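Session 4: Independent Venues and Neighborhood Change

Instructor: Agnese Sakalauskas
17 September 2025

4.1 Scope

This session covers small venues that combine retail and programming: bookshops with readings, cafes with a stage, record stores with a back room. Large performing arts centers are treated in Session 5.

4.2 Terms

Anchor venue: a business whose events bring regular foot traffic to neighboring businesses.
Displacement: the loss of a tenant through rent, sale or redevelopment. Voluntary moves are recorded separately.
Program density: public events per month, divided by the number of venues in the district.

4.3 The Goodwin Street case

Momlow opened on Goodwin Street as a print shop and added a weekly film night in its second year. The room holds 60 people. When the lease came up for renewal, the landlord offered two options: a shorter term at the old rent, or a longer term with a yearly increase. Momlow took the shorter term. Program density on the street fell after the shop moved to Drostmont. 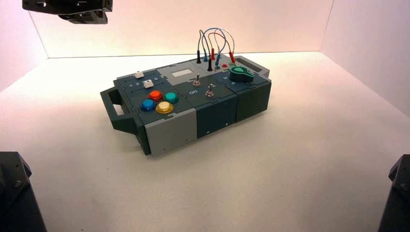

4.4 Reading a lease summary

Check the term, the renewal clause and the limits on amplified sound. A sound limit can end a music program even where the rent is stable.

4.5 Assignment

Choose one venue in Drostmont. Write 1000 words on how its calendar has changed over 5 years. Cite at least 2 printed calendars or listings. Submit through Semance before the next session.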